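Chapter 4
Wood Movement and Fastening

By Glenys Gronow
Oct 3, 2025

Print this page | E-mail this page

Wood takes up moisture from the air and gives it back. As it does so, its size changes. The change along the grain is small enough to ignore in most shop work. The change across the grain is not, and a flat panel that is held rigidly on all sides will cup, split, or pull its fasteners.

This chapter deals with solid panels and the means of holding them down. Section 4.1 defines moisture content and gives the method of weighing and oven drying. Section 4.2 covers shrinkage across the grain. Section 4.3 treats screws, bolts, and slotted holes. Readers who have worked through the Pelar tables in Chapter 3 may skip to Section 4.2.

Two terms are used throughout. The width of a panel is its size across the grain, whatever its shape. The free edge is any edge that carries no fastener.

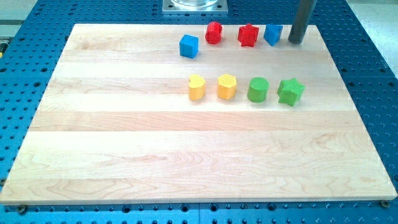

Figure 4.1. Light maple board on a perforated metal table. The strips run horizontally.

Take a panel 900 mm wide, stored in a heated room through the winter and measured again in April. The reader should record the width at three points, 200 mm apart, and use the mean. A single reading is of little use, as the edges of a glued panel are seldom quite parallel.

Where a panel is bolted to metal, the metal may be treated as fixed in size with respect to moisture. All movement must then be taken up at the fasteners. The Gollthorpe method fixes one edge and slots the holes at the other. The Pettigrew method fixes the center line and slots both edges, so that each slot carries half the movement. Both are worked out in full in Section 4.3 for a panel 404 mm wide.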